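Equipment and Software Reviews
Prunen 2, review and annotation software for animation
Published by the Bimura Center for Animation Studies, March 3, 2021

Prunen 2 is a desktop program for viewing animation in progress and attaching notes to individual drawings. It is published by Karnovik and sold by the seat, at 116 euros a year. The Center tested it over one production term, on a short film titled Đặng, which runs to 466 shots and combines pencil animation with painted backgrounds.

Installation presented no difficulty. The program reads image sequences and the common movie formats, and a full reel of the film opened in well under a minute on our older workstations. Playback held its rate at full size. Scrubbing backward was less even, particularly with sound switched on, and staff checking lip sync generally preferred to step forward one drawing at a time. 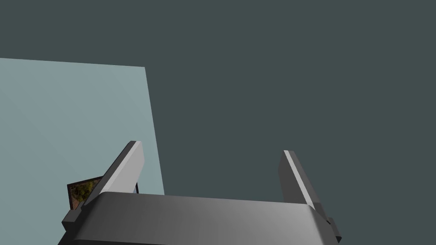 Pale panel against a dark slate-gray surface.

Notes may be typed or drawn directly over the picture. The pen tool responds well to a tablet, and the onion-skin view can show up to six drawings on either side of the current one. Each note carries the name of the reviewer and remains open until it is marked as answered. Supervisors found this useful, although the list becomes slow to scroll once it passes roughly 300 entries. Sorting by shot number is available. Sorting by department is not, and it should be.

The printed report is the weakest part of the release. Thumbnails are small, long notes run onto a second page without a heading, and there is no means of leaving out notes already answered. The previous version had the same faults.
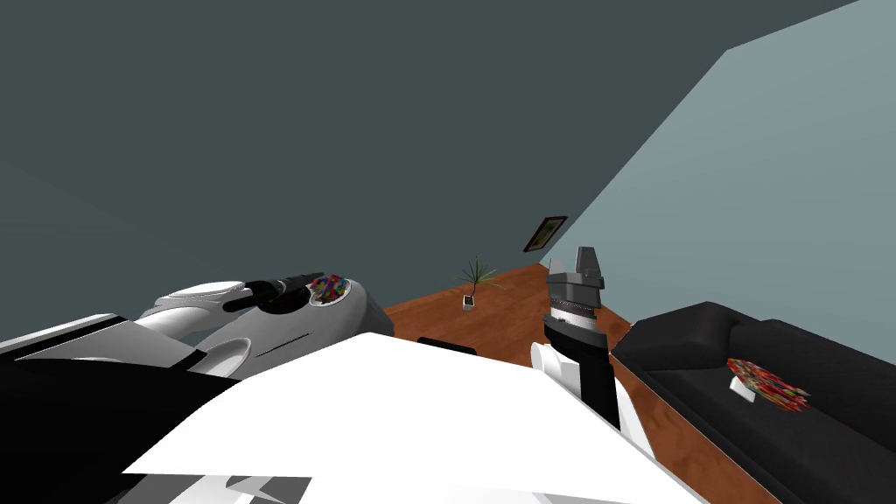
A small round plate of colorful speckled items.

Sound deserves separate mention. Prunen 2 shows the waveform beneath the timeline and allows a track to be moved against the picture, but the change cannot be saved back to the edit. It must be written down and repeated elsewhere.
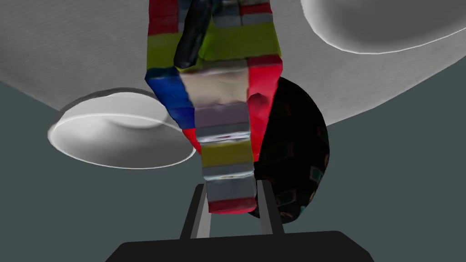 Color handling has improved since the last release. Profiles are now stored with the project, and two monitors set up in the same way will show the same result. The comparison view places two versions side by side and is best judged on strong, separate colors, such as the broad lime-green band and the bright red panel of the striped object shown here. Muted backgrounds are harder to assess, and the built-in color picker gives readings to whole numbers only.

Support was prompt. Two reports sent in July were answered within the week – one with a corrected build, the other with a request for sample files.

The Center recommends Prunen 2 to small studios and teaching departments that review work in one building. Departments that depend on printed notes should wait for a later release.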